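Uvero busca participantes para un estudio sobre cajones de sastre

Convocatoria abierta. Plazas: 335. Se participa desde casa, con dos visitas presenciales al local de Prodmont.

Vaya por delante que no creemos en casi nada de lo que se publica sobre orden doméstico. Hemos leído los manuales, hemos comprado los separadores y hemos doblado camisetas en vertical hasta que se nos pasó la curiosidad. Sospechamos que buena parte de esos métodos funciona en casas donde ya había poco que ordenar. Como es una sospecha y no un dato, queremos comprobarla, y para eso hace falta gente con trastos de verdad.

El estudio trata de los objetos que no tienen sitio. Dejamos fuera la ropa, los libros y la vajilla, que con mayor o menor fortuna acaban en un armario. Nos interesa lo otro: la pelota que aparece debajo del sofá, el trapo que ya no es de cocina pero tampoco de taller, el destornillador que vive junto a los cubiertos, la varilla metálica que nadie se atreve a tirar por si era de algo. Todo eso termina en una caja, y la pregunta es si la caja sirve o si solo aplaza el problema.

A quién buscamos

Personas mayores de edad que vivan solas o acompañadas y que tengan en casa al menos una superficie (mesa, encimera, cómoda) donde se acumulen cosas pequeñas. No pedimos experiencia. Tampoco pedimos buena disposición hacia el orden; quien piense que ordenar es perder la tarde nos viene muy bien. No admitimos a profesionales de la organización del hogar ni a vendedores de cajas, por razones que cualquiera entenderá.

En qué consiste

Durante tres semanas, cada participante guardará los objetos sueltos de una superficie siguiendo las instrucciones del grupo que le toque por sorteo. Un grupo usará una sola caja abierta, sin divisiones ni etiquetas. Otro usará varios recipientes y tendrá que decidir qué va con qué. El tercero no recibirá nada y seguirá como siempre, que es la parte que más nos han discutido y la que menos pensamos tocar: sin ese grupo no hay manera de saber si las cajas hacen algo.

En las visitas a Prodmont se hace una prueba breve sobre una mesa de madera. Hay unos cuantos objetos y un recipiente, y hay que decidir qué se guarda, en qué orden y qué se queda fuera. Parece fácil. Luego uno se encuentra con una espátula de madera, tres bolas de colores y un paño gris arrugado, y empieza a dudar de si el paño se dobla antes o si se mete tal cual.
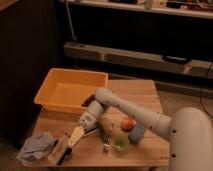 Yo lo metería todo de golpe y a otra cosa, comentó Randa Kassab cuando circulamos el borrador de esta convocatoria; si al final la espátula vuelve a salir esa misma noche, ¿para qué tanta decisión? Le contestamos que eso mismo es lo que queremos medir -- cuántas veces vuelve a salir cada cosa -- y que su postura tiene grupo propio. No quedó convencida. Está invitada a apuntarse.

Qué se pide

Rellenar una hoja al final de cada día. Se tarda poco, pero hay que hacerlo el mismo día, no el domingo de memoria. Asistir a las dos visitas, una al empezar y otra al terminar. No comprar cajas nuevas durante el estudio. Y no hacer limpieza general la víspera de la primera visita, tentación conocida que estropea el punto de partida.

Qué se ofrece

El transporte a las visitas va por nuestra cuenta y los recipientes se los queda quien los haya usado. No hay remuneración. Preferimos decirlo aquí y no en la letra pequeña, donde suelen esconderlo otras convocatorias. Tampoco prometemos una casa más ordenada ni una vida más tranquila. Al acabar, cada participante recibirá sus propios resultados y, si lo pide, el informe completo, también en el caso de que salga que nada de esto sirve.

Sobre los datos

Las hojas se guardan con un código, sin nombre. No se piden fotografías de la vivienda ni se visita ningún domicilio.

Cómo apuntarse

Basta con escribir a Carla Issa, a la atención de Uvero, indicando la edad, cuántas personas viven en la casa y qué superficie se propone. Agradecemos una frase sobre lo que hay encima ahora mismo, sin adornos. Las dudas sobre las visitas las resuelve Hussam Karam en Prodmont. Las plazas se asignan por orden de llegada y el grupo se comunica en la primera visita; no se admiten cambios de grupo, ni siquiera con buenos argumentos. El informe se enviará en diciembre.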